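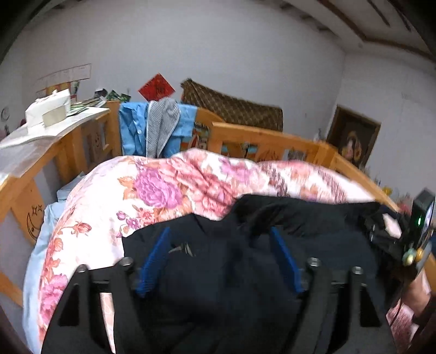 Pinza Tririk sobre una prenda oscura y una colcha de flores, vista desde la cámara de la propia pinza.

Informe de avance – Proyecto Tririk
Para: Fondo Lebrun de proyectos de taller
Responsable: Bonifacio Requena
Taller compartido Tuma, 22 jul. 2018

1. Estado general

La pinza manual está montada y en uso. Es la segunda versión; la primera se entregó con el informe anterior y tenía los dedos impresos en una sola pieza rígida. La actual lleva dos brazos articulados de color gris oscuro y almohadillas azules con textura en la cara interior. Los tornillos de las articulaciones superiores quedan a la vista, dos por lado, de modo que se aprietan sin desmontar la cámara.

El objetivo del periodo era pasar de las piezas de prueba del banco a ropa corriente en habitaciones corrientes. Se ha cumplido en parte. Hay 262 tomas grabadas y revisadas, de las cuales 200 se consideran útiles. Las demás se descartaron por enfoque o porque el operador soltó el gatillo antes de tiempo.

2. Trabajo realizado

Mecánica. Se cambiaron los ejes de los dos brazos. Los anteriores cogían holgura después de unas cuantas sesiones y las almohadillas dejaban de cerrar paralelas. Con los nuevos no se ha medido desviación. El gatillo sigue duro para sesiones largas; está pendiente probar un muelle más blando.

Almohadillas. Se fundieron tres juegos con distinto dibujo. El más fino resbala en tejidos lisos y el más grueso marca los de punto. Se trabaja con el intermedio.

Cámara. Se mantiene el gran angular. Las líneas rectas salen curvadas y las esquinas quedan oscuras, pero entran a la vez los dos dedos, la prenda y buena parte del cuarto. La corrección se hace después, en el ordenador, y no afecta al montaje.

Tomas en dormitorio. Se graba con prendas arrugadas encima de la cama, sin despejar antes la habitación. El caso más difícil es la ropa azul marino o negra: los pliegues casi no se distinguen y el programa confunde el borde de la tela con una sombra. Las colchas estampadas dan menos problemas de los previstos – el contraste con una prenda oscura ayuda.

3. Incidencias

El pedido de rodamientos a Amgate llegó con ocho unidades de menos. Se reclamó y el envío se completó, con el consiguiente retraso en el montaje de la segunda pinza. Una de las placas de control se quemó por un error mío de cableado. Se sustituyó con la de repuesto y ahora no queda ninguna en el taller.

La impresora de Tuma estuvo parada durante parte del periodo. Los brazos de la segunda pinza se imprimieron después, y uno habrá que repetirlo por una capa mal pegada.

4. Gasto

De la partida de materiales quedan 38 euros. La partida de herramienta no se ha tocado. Solicito pasar de esta última el importe de una placa de control y de un juego de muelles; adjunto los dos presupuestos.

5. Próximo periodo

– Terminar la segunda pinza y comprobar que las dos cierran con la misma fuerza.
– Repetir las tomas descartadas de ropa oscura con una lámpara lateral.
– Empezar con toallas y sábanas.
– Redactar la hoja de montaje para que otro usuario del taller pueda construir una pinza sin ayuda.

La entrega final sigue prevista para noviembre. Si la placa no llega en el plazo que indica el presupuesto, la comparación entre las dos pinzas se retrasará y avisaré por escrito.

Bonifacio Requena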